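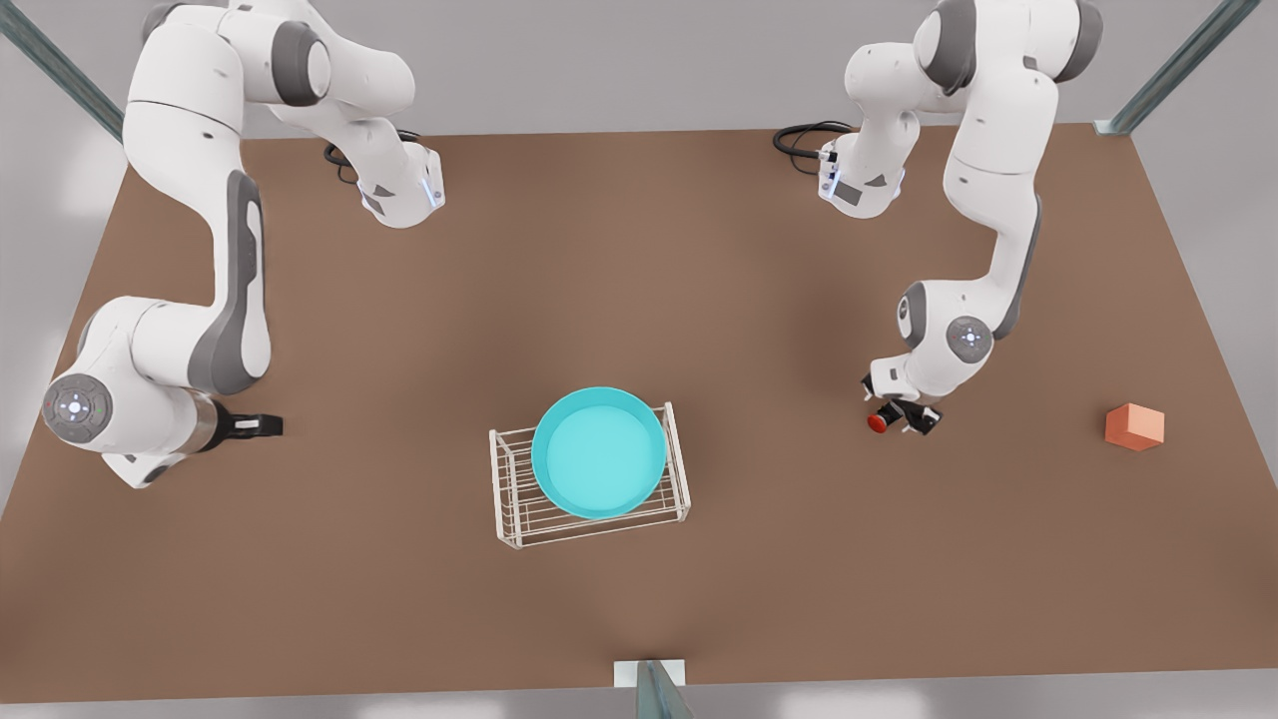
Two arms, one budget: how a small kitchen supplier planned its first robot cell

The first price that Kurari received for a two-arm robot cell was on one page. The second price, three weeks later, was on eleven pages, and it was much higher. Both came from the same seller and both were for the same arms.

Kurari washes, sorts and repacks dishes for canteens and hotels. The work is done by hand in a long room behind the loading area, and in August, when the hotels are full, the evening shift often finishes after midnight. The company had talked for years about automation. Last year it finally put money aside and asked for offers.

What it learned in the next months can be useful for other buyers of the same size, because most of the trouble had little to do with the robots. The arms were the easy part of the list. The grippers, the table, the steel posts, the cables, the safety equipment, the software license and the training days were all separate lines, and in the short offer most of them were missing.

Begin with the task

Kurari made its first plan around a product brochure, and the managers now say this was a mistake. The second plan began on the floor of the washing room. For one month, shift leaders wrote down which objects were picked, where they were put, and how often a person had to use both hands. Plates were simple. Bowls on a wire rack were more difficult, because a wide bowl can sit crooked on the rails and the hand must come from the side.

This list changed the order. One arm would be cheaper, of course, but too many of the tasks on the list needed something held on one side while something else was placed on the other. So the company decided for two arms at one shared table, and it took money from another place: the conveyor that was in the first plan has been moved to a later year.

Simulation before steel

The most discussed line in the budget was for simulation. Jokton, the integrator which Kurari chose, builds the whole cell on a computer before it orders any metal. The model has the two arms with their bases at the far edge of the table, the posts of the frame, and a few simple things to handle: a white wire rack with a turquoise bowl on top, an orange cube, a small red object for the gripper to hold. It looks like a toy kitchen, and some people at Kurari asked why they should pay for it.

The answer came soon. In the first version of the model, the frame was narrower, and one arm could not turn its wrist beside the post without touching it. To change this in the model took an afternoon. To change it in welded steel would mean a new frame and a new delivery date. Jokton also used the model to run the same pick 100 times with the bowl in slightly different positions, and the result helped to choose between two types of fingers.

Simulation has its limits, and a buyer should ask about them before signing. A computer bowl is never greasy. Kurari asked for a clause that 2 weeks of tests with its own dishes must come before the final payment, and Jokton accepted it.

The lines that people forget

From the papers which Kurari shared with us, these costs were absent in the first offer and present in the last one:

Spare fingers and pads for both grippers
Cable sets, with one extra set on the shelf
Floor work under the table and the posts
Replacement wages while the staff are in training
Yearly service, including travel
Software updates after the first year

The yearly service was the hardest to compare. Chuang, the second bidder, offered a lower price for the cell but asked for a service contract of 3 years, paid in advance. Over the full life of the machine the two offers were nearly equal. Kurari preferred to keep the cash, and this decided the matter.

Renting was also studied. Goltonow, a leasing firm, would put the cell in place for a monthly fee – good for a company that is not sure, less good for one that wants to change the grippers when it likes. Under the lease, every change to the cell needed written permission.

The cell is now ordered, and the washing room has a rectangle of yellow tape on the floor where the table will stand. The staff already complain that it is in the way of the carts, so the tape has been moved once, and the drawing was changed with it.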